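Multi-projector blending on a curved wall – am I overthinking this?

4 min read

gridlock57
October 10, 2019

Hi all, long-time reader. I've been handed a visualization room at work (three projectors on a curved wall, one workstation, two cards) and I'm stuck on the blending. We do flood models, so it's mostly big terrain with a lot of flat gray, and every overlap shows up as a brighter stripe. The room was set up by an outfit called Dustitz back in May and they left us their Grova warping tool with 2,433 control points saved in one file. Who needs that many?? I want to wipe it and start over with a plain grid. Talk me out of it, or don't.

marlpit
Don't wipe it! Copy the file first at the very least. I did exactly what you're describing and spent two evenings getting back to where I'd been. The stripe usually isn't the warp anyway, it's the black level. Dark content gives it away much faster than gray does.

gridlock57
Copied, thanks. It's gray where I see it though – dark stuff looks okay to me.

tessel_8
Going to disagree with marlpit. If it's gray and not black then it's gamma, and the saved file won't help you there. Set the gamma per projector, then look at the overlap again. And I'd go for the plain grid too. I run a wider wall than yours on 323 points and it's fine.

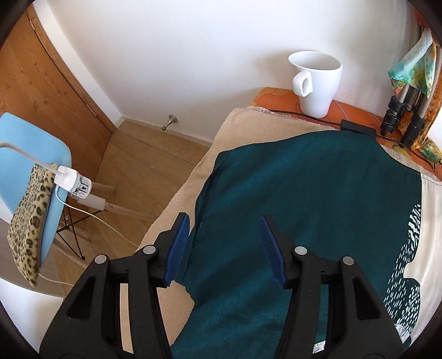 The blend ramp is the part I'd look at before either of those. Grova starts you on a straight linear ramp, and on a curved wall that goes wrong near the ends, so try the S-curve and widen the overlap if you have the pixels for it. Then pick better test content, because flat gray only tells you half of it. I like ordinary stuff with texture next to something with hard contrast: a dark teal cloth with a frayed edge, a fuzzy cream towel, a white sheet with dark stripes and dots on it. If the stripes go double in the overlap, it's your warp. If they stay sharp and the teal changes shade, it's gamma or color. Takes five minutes and saves a lot of arguing.
– puddingstone

marlpit
Fair enough on the S-curve, I forgot Grova ships with linear. Still say black level matters more than people think.

tessel_8
It matters at night scenes. He's doing floods lol

gridlock57
Okay, update. Switched to the S-curve and the stripe on the left is nearly gone. The right one is still there, and my printed pattern goes double in it, so I guess that's warp after all. Does it matter that the right projector is an older one that only takes 720 lines? Everything else is newer.

puddingstone
Yes!! That's a big one. You're stretching that image to match its neighbor, so the points won't land where the tool thinks they do. Swap it if you can. If you can't, redo the points on that side only and leave the rest of the Dustitz file alone.

tessel_8
Or get Puren and let the camera do the alignment. I haven't touched a control point by hand in ages.

marlpit
Puren hates curved walls, at least it hated mine. Hand points every time.

gridlock57
No budget for Puren, and none for a projector until next year either. Redoing the right side by hand it is. I'll post the numbers once I've got it lined up.

Recent threads
Two cards, one desktop: sync drops after sleep
Tamošiūnaitė screen paint on curved plaster, any good?
Grova project file won't open after update
Quiet racks for a room with people in it
How long are your display cables, really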